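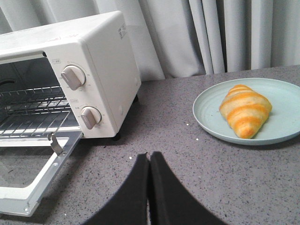 Why does the gripper lose its zero after the arm has been parked overnight?

The usual cause is a finger offset that was never saved to the controller, so at power-up the gripper falls back to the factory value and closes in the wrong place.

Skusari cell, gripper closing off zero
Status: open, waiting on me
Opened: Thu 6 February

Hi all, back again with the kitchen cell! I've read the answer at the top of this help page and I'm pretty sure it's my problem, but I've only got halfway through proving it, so I'm writing down what I did in case somebody spots the bit I got wrong.

The setup is one arm with the Negri two-finger gripper and the soft black fingers, running Harkala on the controller. It works at a counter with a countertop toaster oven, a plate and a toy croissant. The jobs are opening the oven door by the handle, moving the croissant over, and closing up again. Same program since October, and it was running fine until this week.

What happens now: in the morning, first job, the fingers close and the left one gets to the middle before the right one does. On the croissant you'd hardly know (it's forgiving, it just gets nudged over a bit). On the door handle it's a real pain. One finger touches early, the arm feels the push, and Harkala stops with error 133. I clear it, it tries again, same thing. If I re-zero by hand, everything is lovely until the next power-down.

Things I tried first:

Wiped the fingers and pushed them firmly back onto their mounts. No change.

Swapped left for right in case one had gone out of shape. The early side stayed on the left, so I stopped blaming the fingers.

Checked the cable at the wrist, unplugged it, plugged it back in till it clicked. No change, though the strain relief was looser than I like, so I tightened that while I was there.

Dropped the closing speed to 20 on the slider. The stop is gentler but it still stops.

Then I went to the offset page. You re-zero, the number on the screen changes, and it looks for all the world as if you're finished. You aren't! There's a second save button under the advanced tab, and if you skip it the new value only lives until the power goes off. I had been skipping it every single time (I know, I know).

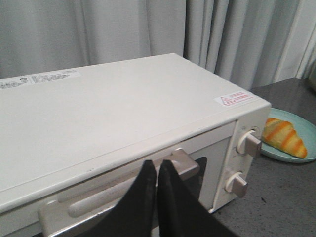 So I re-zeroed again, pressed both saves, and watched the write light until it went out. Kirkel support told me on the phone to leave the controller on for 300 seconds after that before switching anything off, and I did, with a coffee.

After the restart the offset page showed my value and not the factory one, which cheered me up no end. I ran the door approach at slow speed with my hand by the stop button and the fingers came together in the middle. No 133. I haven't done the full door job at normal speed yet, and I haven't done a proper overnight park either, so I'm leaving this open.

Two things I'd still like to know from anyone with the same gripper:

Does swapping the fingers wipe the saved offset? I swapped them back before the final zero, and I'd rather not find out the hard way.

Is the taught point for the handle stored relative to the old zero? My approach looks a touch low to me now. It could be that I've been correcting for the bad zero without noticing, a little bit each morning, and now the correction is the thing that's off. I'm going to re-teach that one point, keep the old one under a different name, and leave the croissant points alone.

Firmware is version 2, in case that matters. I'll park the arm tonight with power off at the wall and post the offset reading first thing tomorrow, before I touch anything.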